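# The Night Train to Murkia

The kitchen at Urneck, before anyone was up. 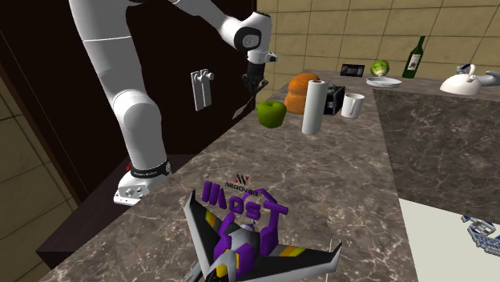
*A corner of the marble counter, with the brown wall or cabinet front behind.*

I was out the door by six with two rolls in my coat and the best ticket I had ever owned! It was good for all 1,066 miles, Urneck to Murkia, over the Brustar Pass (over it, not under it, and in April, with the snow still high on both sides).

The train was green and loud and wonderful. A woman across the aisle shared her plums. A boy read me the name of every station, and when we came to one with no sign he made one up, and it was better than the rest.

Then the pass. The whole car went quiet, and we climbed and climbed, and there was the moon, right beside us like another passenger. I laughed out loud. So did the plum woman!

"First time?" she asked.

"First time," I said.

She slid over and gave me the window.

We came down into Murkia at sunrise with the bells going, and I still had one roll left.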